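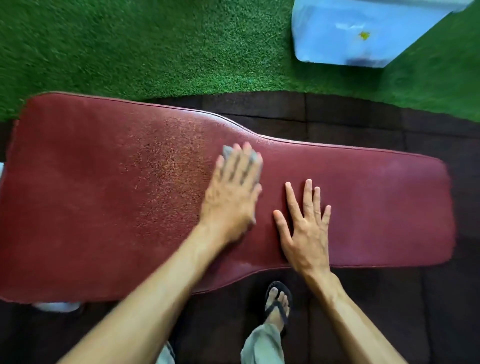

About Arnero

Arnero is a neighborhood gym in Dralthorpe. We have free weights, benches, cable stations, a stretching area and a small front desk where you can buy water and chalk. We do not have a pool, a juice bar or classes with music. Most of our members come in to lift, and most of them have been coming for years.

How we started

The gym was opened by Signe Lund and Wichai Chaiyaporn, who had trained together at another place across town. They rented the ground floor of a former printing shop on Sirutthorpe Street, laid rubber flooring, and filled the room with secondhand equipment bought from a college that was closing its weight room. The first winter there were 13 members. Today the gym can take up to 300, and when it is full we keep a waiting list.

A lot of that first equipment is still in use. The frames were solid, so we kept them and had the pads recovered when the old covers split. Some benches came to us in red and some in black, and we never tried to make them match.

How we clean

People who tour the gym ask about cleaning more than anything else, so we have put our routine on this page.

Every pad in the building is wiped by hand. That covers flat benches, incline benches, seats, back pads, and the pads on the leg machines. Staff do a full round before opening and another after closing. During the day, members wipe down what they have used. Cloths and spray bottles are on the shelf by the water fountain, and used cloths go in the bin underneath.

The covers are grained vinyl, and sweat and chalk settle into the grain. A quick pass over the middle of a pad does not do much. We ask staff to work along the whole length with a damp cloth, go over the seams, and finish with the edges where people put their hands when they sit up. The narrow end of a bench needs as much attention as the wide end.

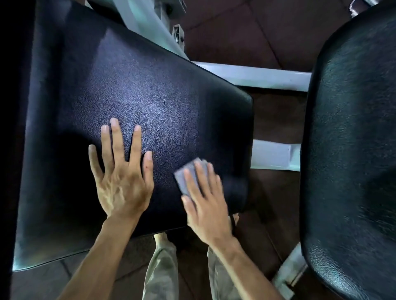 Wiping down a black pad, one hand holding it steady.

We use a mild soap solution for the daily rounds. Stronger cleaners were tried in the early days and they dried the vinyl out, so please do not bring your own. If you have a skin sensitivity and want to know what is in the bottles, the label sheet is kept at the desk.

Floors are swept at midday and mopped at night. Mats in the stretching area are washed on both sides.

Repairs

Vinyl wears. You will find scuffs and faded spots on our older benches, and that is normal for pads that get used all day. A scuff stays. A tear or an open seam does not, and the bench is taken off the floor until it has been fixed. Normunds Jaunzems handles upholstery and hardware for us and keeps a repair book at the desk. If you notice a loose bolt, a wobble or a split cover, write it in the book with the name of the bench and he will look at it on his next shift.
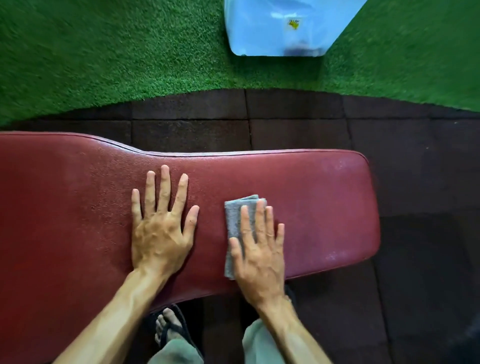
Going over one of the maroon benches with a folded gray cloth.

Each April we close for 6 days. Pads are checked, cables are replaced where needed, and the walls get touched up. Membership fees for that week are credited to your account.

Who works here

Signe Lund runs the gym and does the programming for new members.
Wichai Chaiyaporn coaches in the mornings and orders equipment.
Mayu Hoshino works the desk and handles billing, freezes and cancellations.
Normunds Jaunzems looks after repairs.
Rocío Vergara leads the evening shift and trains new staff on opening and closing, including the cleaning rounds.

Visiting

We are at 715 Sirutthorpe Street, next to the Vídalín bakery. Parking is behind the building, and the entrance is on the street side. First visits are free and include a walk through the gym with whoever is on shift. Bring indoor shoes and a towel. Lockers take your own padlock.

To ask about membership or the waiting list, stop by the desk or leave a message on the gym phone.

Page updated Dec 13, 2021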